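The Blue Shirt
by Amber Sedgwick

1. What my brother wore

My brother got married in the blue shirt, and I'd like it on the record that I told him not to. It was May, it was hot, and our mother had already cried once over the flowers. But he came down the stairs of the house in Jurton with his hair wet and that shirt on, grinning like he'd robbed a bank, and what was I going to do, tackle him?

I'd bought it for him, see. Five dollars at a yard sale when I was sixteen and he was twenty. I thought it made him look like somebody in a movie. (It did not. It made him look like a guy who fixes boats.)

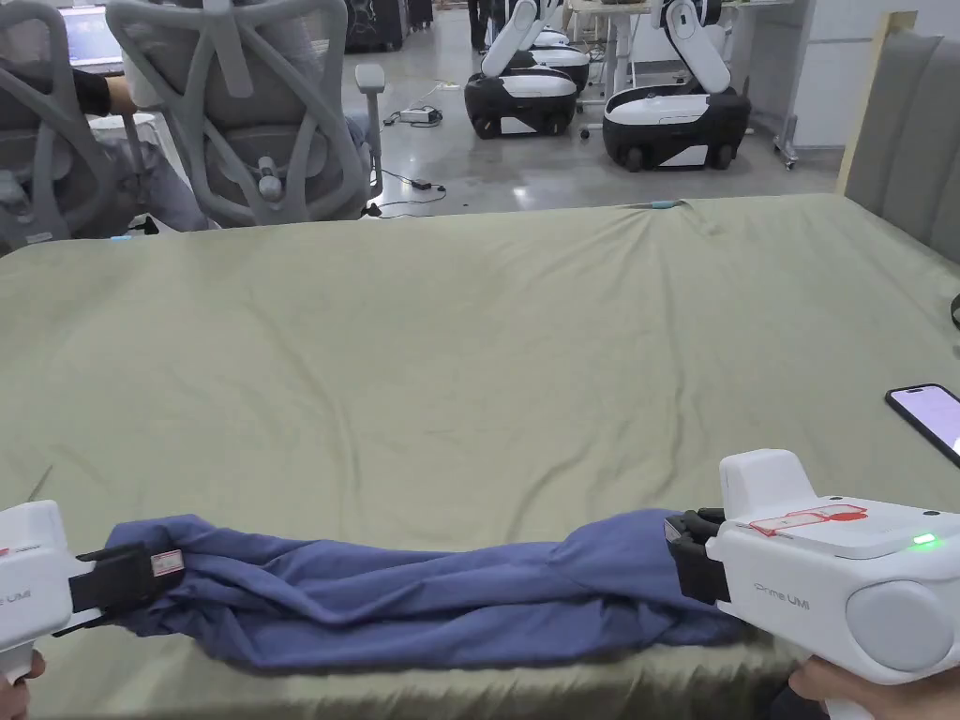 Anyway, the wedding went fine. The band knew four songs and played them until the neighbors came over, first to complain and then to dance. My brother danced with everybody, even Aunt Plirus, who's not our aunt and whose first name I still don't know. By midnight he had cake on his collar and he was the happiest person I'd ever seen!

Then he and Junaner moved to the coast, and we did that thing families do where you mean to call and you don't. 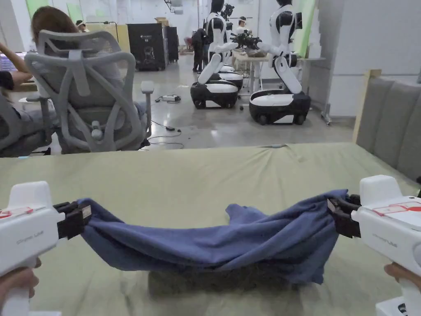 So when the box came, years later, I figured it was Christmas presents, even though it was February. I put it on the kitchen counter and made coffee and read the electric bill. I watered a plant that was already dead. Finally I got a steak knife and cut the tape, and there was the shirt on top, with a note in his terrible handwriting: "Doesn't fit anymore. You always said it was yours."

I never said that! I said I'd paid for it, and there's a difference, and I called him up right then to explain the difference. We talked for 60 minutes, until my phone got hot against my ear. He'd gotten fat, he said. Junaner was learning the accordion. They had a spare room with a view of a parking lot, and if you leaned out you could see some ocean.

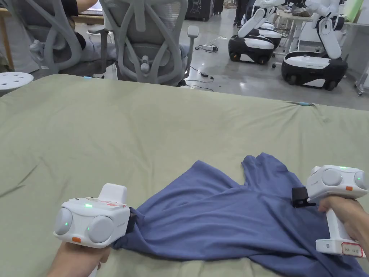
2. What I wore

I took the early bus with one bag. The woman next to me peeled an orange and gave me half, and we went past Jurton without stopping. He was waiting at the station with his arms out before the doors even opened.

"Oh no," he said, when he saw what I had on. "It looks better on you."

"I know," I said, and made him carry the bag.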